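The summer I finally learned to loop

I came to programming at forty-six, which my kids think is hilarious. I'd spent most of my working life in the office at Allside, a fencing and gate supplier with a spreadsheet for every occasion, and one December I got so fed up with renaming invoice files by hand that I signed up for an evening course through Akow. There were 1,206 of the things. I did the first hundred the old way, went and made toast, and enrolled with the plate still in my lap.

The first few weeks were lovely! Variables, fine. Printing my own name in capitals, tremendous fun. I wrote a little program that greeted the dog. Then we got to loops and I hit the wall, and I mean properly hit it, sitting at the kitchen table at eleven at night with the fan going and the cursor blinking at me.

What got me was that everybody who explained it already understood it. "It just repeats the block," they'd say. Yes, lovely, but which bit is the block? How does it know when it's done? I'd type the thing out exactly as the book had it and it would work, and I'd have no more idea why than the dog did. 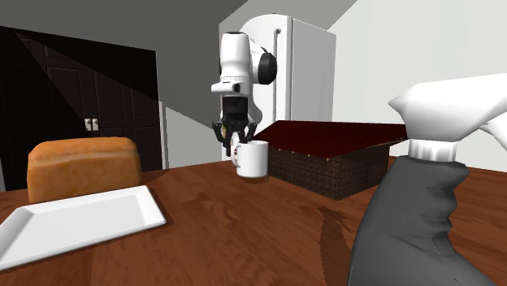
Counting from zero, and other insults

My trouble, I can see now, was that I kept trying to read a loop like a recipe, top to bottom and then dinner. My eyes would reach the last line and carry straight on down the page. It took me an embarrassingly long time to picture the computer scooting back up to the top and having another go.

Then there was the zero business. I asked for a list of ten numbers and it gave me nought to nine, so of course I added one to everything, and then my file names were all out by one and the last invoice vanished off the end. I fixed that by taking one away somewhere else. It looked right. I was very pleased with myself and I'd made a complete dog's breakfast of it.

The course forum saved me, along with an old textbook by Liao that I picked up at a school fete for a couple of dollars. It's a plain grey paperback with no jokes in it whatsoever and I adore it. Liao makes you draw a table on paper, one column for each variable, and fill in a new row every time the loop goes round. You do it with a pencil. You're not allowed to run the program until you've written down what you think it'll say.

I grumbled about that for a good week (I have a computer, why am I being the computer?) and then I did one, and halfway down the page I saw my mistake. I'd been changing the counter inside the loop as well as at the top, so it was hopping over every second file. After that I filled in tables for everything. I've still got the exercise book, with a coffee ring on nearly every page. 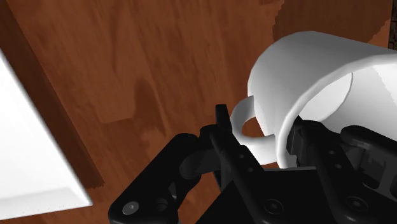

While loops were the next hurdle, and I found them much scarier, as they'll keep going until something you've said becomes untrue, and if it never does, well, there goes your evening. My first one filled the screen with the word "hello" until I closed the laptop lid in a panic. The trick that worked for me was to say the condition out loud in ordinary words before typing any of it. Take a white mug tipped over on its side on a wooden table: while the mug is on its side, try to stand it up. Said that way, you can hear that you've got to check the mug again after each try, and that was exactly the line I kept leaving out. My program tried and tried and never once looked. I put in the check, and then a second counter so it would give up after 2 goes, and it stopped like a lamb.

I did get to the invoices in the end. I copied them all to a spare folder first, which is the best advice I can give anybody, and set the script going before lunch. It got through 813 and fell over on a file with a slash where the date should have been. A month earlier I'd have cried. This time I read the error message, all of it, even the ugly part in the middle, and added a line to skip anything odd and put its name in a list for me to look at later.

The rest went through while I was eating my sandwich. I've since moved my scripts over to Kellero, a little editor that colours in the brackets so you can see which one you've forgotten to close, and I've started on functions. I wrote one last night that calls itself. I haven't worked out how to make it stop yet, so I've got my pencil out again and I'm on row fourteen.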